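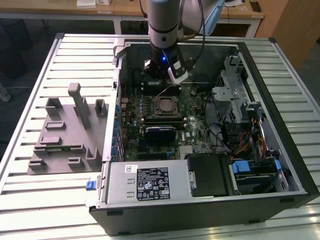 Ostmont Repair Stool, Model 127
Equipment review, Clenmont Technical Library
Reviewed by Darius Jaunzems

The library purchased six Ostmont stools in October for the hardware benches, where members stand or perch for long periods while working on home computers. The previous seating had fixed legs and was too low for the benches.

Assembly required one hex key, supplied, and the printed instructions were clear. The gas lift moves smoothly and holds its height under load. The foot ring is the best feature of the design — it locks firmly and does not slide down the column, a fault we reported in our review of the Nostport stool.

The seat is less satisfactory. The foam is thin at the front edge, and members who sat for a full evening session reported discomfort. Mwanahawa Lema, who manages the bench area, has asked the supplier, Kariuki, whether the thicker cushion sold with the drafting chair can be fitted. A reply has not yet been received.

The casters roll quietly on vinyl but mark easily. Buyers with pale floors should order the fixed glides, which are offered at no extra charge. The seat cover wipes clean with a damp cloth.

The stool is rated for up to 2 hours of continuous sitting, and our experience supports that limit. We recommend it for short bench work. Libraries seeking a chair for all-day use should consider a model with a backrest.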